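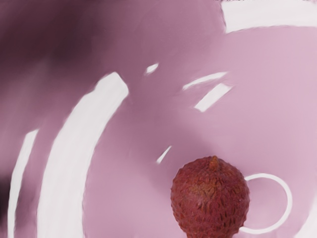

The budget year closes in August, and I have been putting off the equipment plan for the fruit handling cell long enough. I now have quotes from two suppliers and a spreadsheet I trust about halfway. These are my working notes, posted mainly so I can find them again.

The job is small. Single pieces of soft or thin-skinned fruit, picked up one at a time and set down in a tray. Lychees are first because the skin is bumpy, the pieces are close to round, and a bad grip marks them. Grapes and plums come later if the money lasts.

I am doing as much as I can in simulation before ordering. The rendering machine is already paid for, and a bad camera position costs nothing there but an evening. Glossy backgrounds are the part that worries me. White highlights on a pink surface can be larger and brighter than the fruit, and a simple threshold will take the highlight every time. A plain white circle beside a lychee is another good way to fool a shape detector. So the first budget change is on the lighting line, which I had down as a single cheap lamp. It is now a diffuse panel plus a polarizing filter for the lens.

Current state of the list:

Arm. Brarham quoted a small six-axis unit with a lead time of 20 weeks. Tukcombe can ship a similar one in 6, but the controller is sold separately and the support contract is annual. Once the contract is added for 2 years, the price gap mostly closes. I am leaning toward Tukcombe for the lead time alone.

Gripper. Soft fingers, from Peñalver. The starter set is 915 dollars with the mounting plate and no spare pads. Pads are a consumable, so they go under operating cost and not capital. I got this wrong on the last plan and had to move the line by hand in the spring.

Camera. Undecided. Color is required, since the reddish brown of the skin is the most useful signal I have. Resolution matters less than I first assumed. Minimum working distance matters more: if the camera is mounted near the wrist, the fruit ends up low in the view and partly outside it, and the segmentation has to cope with half an outline. A shorter lens helps but adds distortion. I will run both in simulation before choosing.

Base and guarding. The old steel bench stays. Guarding is a fixed cost from Priltorcombe and I have no reason to shop around.

Compute. Nothing new this year.

Contingency. I had none in the first draft -- a mistake. Cables, connectors and freight used up nearly all the slack last time, so they now get their own line.

Still open: whether the polarizing filter costs too much light at the exposure I want, and whether Tukcombe will hold its price past the end of the quarter. I have a call with them on Wednesday. The filter test can be done with the camera I already own and a borrowed lamp, so that comes first.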